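Garden & Household Help > Recycling > Cans and Bottles

Do I crush cans before taking them to the depot?

skunine
2022-02-23

We just moved to a state with a can deposit and I've been saving ours since January. The garage is filling up. My old habit was to step on every can to save room, but a neighbor told me the depot won't pay for flat ones. Is that true everywhere? I also have a lot of cans from a party that still have a little soda in the bottom.

Drilon

Don't crush them if you want the deposit back. The machines read the bar code on the side, and a flat can usually gets kicked out. If you sell by weight at a scrap yard it doesn't matter, and flat is easier to haul.

Rinse them, turn them upside down overnight, then bag them. I keep the bags at one size so I know what each trip is worth. Last year I took in 2,754 cans over the whole year, all of them round.

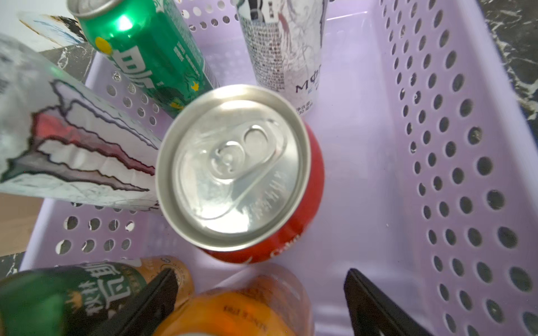

Full cans are a separate matter. Keep them somewhere you won't mix them up with the empties, and don't store them in a garage that freezes. They can split and you will be mopping for a week.

ryu

Check your state's site. Ours has a daily limit per person and the depot does stick to it. I got turned away with 57 over the limit — had to drive back the next morning.

vumex

just crush them, life is short

Comments (3)

Drilon: vumex, that only works if you don't want the money.

skunine: Thanks. I called and they want them whole. Already flattened one bag, so that goes to scrap.

ryu: Some depots take crushed cans at the counter if the code still reads. Worth asking.

We use cookies to keep you signed in and remember your settings. Accept | Manage cookies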